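Platinen und Kabelreste in den Hausmüll?

Loubna Metwally
28 Nov 2025

Hallo zusammen, wir räumen gerade den Keller meines Schwiegervaters aus. Er hat jahrzehntelang gebastelt, und jetzt stehen da 13 Kartons mit Elektronikkram: Platinen, Netzteile, Schalter, Draht in allen Längen. Das meiste ist nicht beschriftet. Der Keller muss im Dezember leer sein, weil dann der Mieter einzieht.

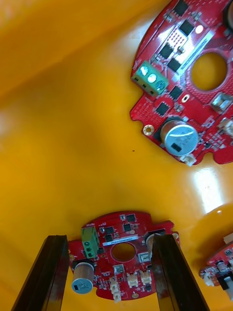

Mein Mann meint, Kleinzeug unter Handgröße darf in die Restmülltonne. Ich glaube das nicht. Beim Wertstoffhof habe ich zweimal angerufen und bin nicht durchgekommen. Weiß jemand, wie das geregelt ist und ob man für Kupferkabel noch etwas bekommt?

Said Bensaid

Restmüll ist verboten, egal wie klein. Bestückte Platinen gehören zum Elektroschrott, den nimmt der Wertstoffhof von Privatleuten in haushaltsüblichen Mengen kostenlos an. Bei so vielen Kartons würde ich auf zwei Fahrten verteilen oder vorher eine Mail schreiben, bei uns wollten sie das so.

Vorher alle Batterien und Akkus rausnehmen, auch Knopfzellen. Die kommen getrennt in die Sammelbox. Bei Lithiumakkus die Pole mit Klebeband abkleben. Alte Netzteile bitte nicht aufschrauben, die Kondensatoren können noch geladen sein.

Kabel kann man beim Schrotthändler abgeben. Ich habe im Sommer 21 kg gemischte Kabel hingebracht und 30 Euro bekommen. Abisolieren lohnt sich bei dünnem Draht nicht, da sitzt man ewig dran.
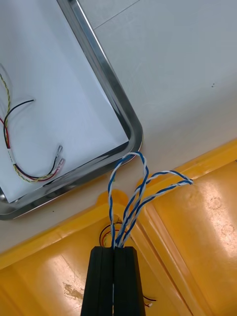
Verdrillte Drähte in Blau und Weiß

Stecker und Gehäuse vorher abschneiden, sonst stufen sie dir alles niedriger ein. Und Ausweis mitnehmen.

Adi Sembiring

wegwerfen würd ich das nicht, stell es doch bei den kleinanzeigen rein als bastelkiste, da gibts immer leute die sowas suchen. hab mal 17 euro für einen schuhkarton gekriegt, nur abholung

Yasmine Erraji

Said hat alles Wichtige geschrieben. Ergänzung: Frag mal bei einem Repair-Café in der Nähe, die nehmen oft Schalter und Klemmen, wenn sie sortiert sind. Unsortierte Kartons wollte unseres nicht haben.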